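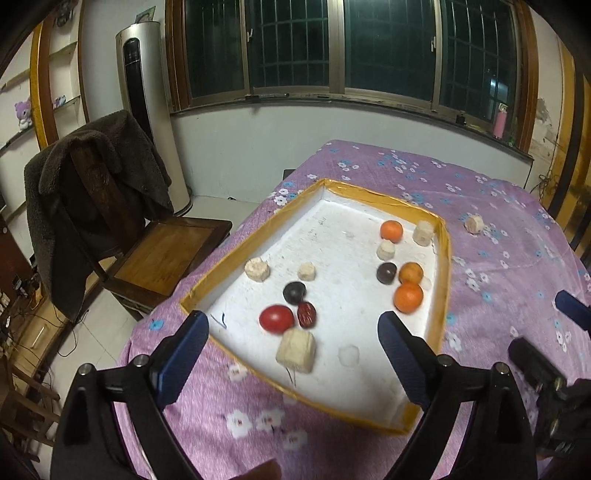 Mandarins in a shallow tray, on floral bedding.

Search products Enter keyword Go

Hestik Printed Cotton Sheet Set

We have been selling bed linen out of our Bullelbridge shop for 17 years now, and I don't think any set has brought people back quite like the Hestik. It's a plain, honest cotton, crisp for the first week or two and then softer every time you wash it, and the small flower prints have a way of making a room feel like somebody's spare room at the seaside (my favorite kind of room!). Glenys Gilchrist picks the prints for us each May, and she has a real eye for the gentle ones that don't shout at you when you wake up.

Each set has a fitted sheet, a flat sheet and two pillowcases. The fitted sheet is deep in the pocket and takes mattresses up to 30 centimeters, with elastic all the way round – so even a restless sleeper should find the corners where they left them in the morning.
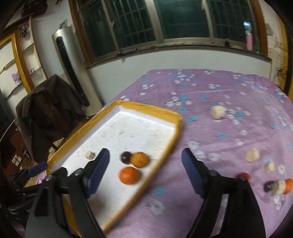

Wash it warm with similar colors and dry it on the line if you have one. A low tumble is fine too, but take it out while it's still a touch damp and fold it straight away, and you can leave the iron in the cupboard.

Matching pillowcases are sold separately, item 811. If you're not sure of your size, ring the shop and ask for Lahcen Bensaid – he's very patient, and he'll happily post you a swatch.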